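프렐라센 조작 데이터셋 데이터 카드

개요

본 데이터셋은 학생 동아리 스카트네스(Skatness)가 학기 과제로 제작한 시뮬레이션 조작 데이터 모음이다. 실내 공간에 놓인 탁자에서 로봇 팔 한 대가 식물 모형을 다루는 과제를 중심으로 구성되었으며, 렌더링 영상과 관절 상태, 그리퍼 명령, 과제 지시문을 함께 제공한다. 본 문서는 데이터의 구성, 제작 절차, 사용 조건 및 알려진 한계를 기술한다.

버전 및 담당

현재 배포본은 버전 2이다. 버전 1은 교내 예선 심사용으로만 사용되었으며 더 이상 배포하지 않는다. 지도 및 최종 검수는 Bogdan Brzozowska가 담당하였다. 장면 제작, 원격 조작, 주석 작업은 동아리 소속 학생 6명이 분담하였다. 학생의 성명은 동아리 운영 규정에 따라 기재하지 아니한다.

제작 배경

동아리는 교내 자동화 경진대회의 마갈량이스(Magalhães) 부문 참가를 목적으로 본 데이터셋을 구축하였다. 해당 부문은 실물 로봇 없이 시뮬레이션 환경만으로 조작 정책을 학습하고 그 결과를 제출하도록 규정하고 있다. 참가 팀은 학습에 사용한 데이터를 문서와 함께 공개하여야 하며, 본 데이터 카드는 그 제출 서류의 일부로 작성되었다.

데이터 구성

전체 데이터는 28개 에피소드로 이루어진다. 각 에피소드는 다음 항목을 포함한다.

외부 시점 영상: 탁자와 로봇 팔을 함께 담은 렌더링 영상
근접 시점 영상: 그리퍼 부근을 담은 렌더링 영상
관절 상태: 각 관절의 위치 및 속도 기록
그리퍼 명령: 개폐 목표값의 시계열
지시문: 한국어 문장 1개와 이에 대응하는 영어 문장 1개
결과 표시: 성공, 실패, 판정 보류 중 하나

두 시점의 영상은 동일한 시간축을 기준으로 저장된다. 프레임 누락이 확인된 구간은 삭제하지 않고 별도의 표시값을 부여하였다. 이용자는 학습 전에 해당 표시값을 확인하고 필요한 경우 그 구간을 제외하여야 한다.

장면 및 물체

장면은 의자와 유리 상판 탁자가 있는 실내로 설정하였다. 탁자에는 조작 대상인 식물 모형 외에 상자, 구, 책 등의 물체가 함께 배치된다. 꽃과 잎은 다각형 수가 적은 모형을 사용하였다. 연산 부담은 줄어들었으나 가장자리가 계단 모양으로 표현되는 부분이 있으므로, 윤곽선 검출을 목적으로 하는 이용자는 이 점을 고려하여야 한다.
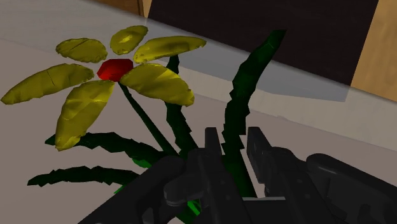
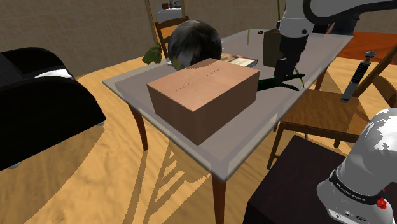

시뮬레이션 장면의 근접 시점과 외부 시점

물체의 초기 위치는 에피소드마다 정해진 범위 안에서 무작위로 변경하였다. 가구와 로봇 베이스의 위치는 모든 에피소드에서 동일하다. 따라서 본 데이터만으로 학습한 정책이 다른 실내 배치에서도 동일한 성능을 보일 것으로 기대하여서는 아니 된다.

수집 절차

시연은 동아리에서 작성한 원격 조작 프로그램 제너(Zener)를 통하여 기록하였다. 조작자 1인이 팔과 그리퍼를 제어하고, 다른 1인이 화면을 보며 지시문과 결과를 기입하였다. 조작자는 첫 기록에 앞서 연습 과제를 마쳐야 하며, 연습 중의 기록은 배포본에 포함하지 않았다. 정기 수집은 월요일 활동 시간에 진행하였다.

총 39회의 시연을 기록하였고, 이 가운데 시간축이 어긋났거나 지시문과 실제 동작이 일치하지 않는 것을 제외하여 현재의 배포본을 확정하였다. 과제 수행에 실패한 시연은 제외 사유로 보지 않았다. 실패 사례 역시 정책 평가와 오류 분석에 활용될 수 있다고 판단하였기 때문이다.

주석 기준

성공은 지시문에 명시된 물체가 목표 상태에 도달하고 그리퍼가 안전 거리까지 물러난 경우로 한정한다. 물체를 잡았으나 이동 중에 놓친 경우는 실패로 표시한다. 줄기나 잎이 그리퍼 손가락과 겹쳐 보여 파지 여부를 영상만으로 판단하기 어려운 경우에는 접촉 기록을 우선하며, 접촉 기록으로도 확인되지 않으면 판정 보류로 둔다. 주석자 간 의견이 다를 때에는 최종 검수자가 결정한다.

알려진 한계

첫째, 식물 모형은 강체로 처리되어 휘어짐이나 꺾임이 재현되지 않는다. 실제 식물을 대상으로 하는 연구에 직접 적용하기에는 적합하지 않다.
둘째, 투명 재질의 렌더링 방식으로 인하여 유리 상판 너머의 물체가 흐리게 나타날 수 있다. 깊이 추정 모델을 학습할 때에는 상판 영역에 별도의 마스크를 적용할 것을 권장한다.
셋째, 조명 조건의 변화가 제한적이다. 야간 조명 및 역광 조건은 포함되어 있지 않다.
넷째, 영어 지시문은 학생이 번역한 것으로 표현이 일관되지 않은 부분이 남아 있다.

이용 조건

교육 및 비영리 연구 목적의 이용을 허용한다. 이용 결과를 발표할 때에는 데이터셋 명칭과 버전을 표기하여야 한다. 재배포 시에는 본 데이터 카드를 함께 제공하여야 하며, 데이터를 수정한 경우 수정 내용을 문서에 명시하여야 한다. 경진대회의 다른 참가 팀이 본 데이터를 사용하고자 할 때에는 대회 규정에 따른 외부 데이터 신고 절차를 먼저 이행하여야 한다.

유지 관리

오류 신고는 저장소의 이슈 게시판을 통하여 접수한다. 신고 시 에피소드 번호, 해당 시점, 오류 내용을 기재하여야 한다. 접수된 사항은 학기 중 정기 활동 시간에 검토하며, 방학 기간에는 처리가 지연될 수 있다. 다음 개정은 6월로 예정되어 있으며, 개정 시 영어 지시문의 표현 통일과 조명 조건 추가를 우선 반영한다.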